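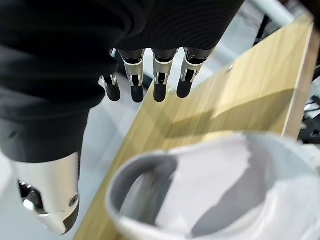 Section 2. Before You Order a Hand

Read this section before you sign the Hiebert quote or any other. Most of the money wasted on a multi-fingered hand is spent before the crate shows up.

2.1 Decide whether you need fingers

1. Write down every object the arm has to pick up in its first year. Leave out anything that came from a sales video.
2. Cross off whatever a two-jaw gripper can hold. A mug goes on the crossed-off list unless it has to be lifted by the handle or passed to a person.
3. If fewer than 8 objects remain, price the two-jaw gripper first and get that price in writing.

Note: "Human-like dexterity" is not a specification. Ask Bridix for grip force at the fingertip, and ask which finger they measured.

2.2 Build the real budget

1. Start with the quoted price of the hand.
2. Add the wrist adapter. It is sold separately, whatever the brochure suggests.
3. Add fabric covers. Budget for replacements, and ask if the supplier will sell them singly. Our last quote had them in packs of 17.
4. Add spare fingertips and one complete finger.
5. Add staff time. Josée Girard logged 117 hours on the Sevgate cell before it ran a full shift without someone standing next to it. The quote had allowed for none.

Caution: Do not count a "starter software license" as software. Find out what it costs in the second year and put that figure in the budget.

2.3 Ask for a trial

1. Send the supplier your own objects and your own work surface. Demo tables are chosen by the people giving the demo.
2. Ask for 183 picks in a row, recorded without cuts, with failures left in.
3. Have the supplier swap a fingertip and a cover while you watch. Time it.
4. Repeat step 2 after the swap.

Note: If the supplier offers a highlight reel instead, move to the next name on your list. Brusevska sent us the full recording, dropped objects and all, and that told us more than the data sheet did.

2.4 Hold back part of the payment

1. Tie the final payment to the trial result, measured at your site.
2. Put the lead time for spare fingers in the contract. "Usually in stock" does not count.
3. Send the draft to Keegan Kowalchuk in purchasing before anyone agrees to a delivery in February.

Caution: Do not unpack the hand until the adapter has arrived. The return period may start when the seal is broken. Check the terms, then go to Section 3.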